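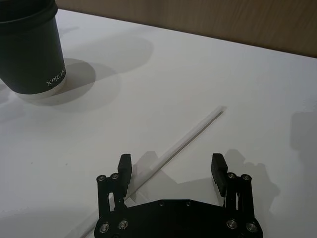 Station 2, wrist view: gripper open, straw and cup on table.

Teleoperation Station Inspection, February
Site: Clolletbridge
Task: straw into cup, demonstrated by remote control
Inspector: Orla Heffernan

Finger pads and linkage bolts: Pass.
Emergency stop within operator's reach: Pass.
Speed limit set to 80 mm/s: Pass.
Tabletop clean: Comment. Small dark specks left of center. Wipe down before the next session.
Leader arm cable strain relief: Fail. Replace before use. Work order 1046 issued to Grondier.
Operator sign-in sheet: Pass, with one entry missing initials.

Reinspection required for the failed item only.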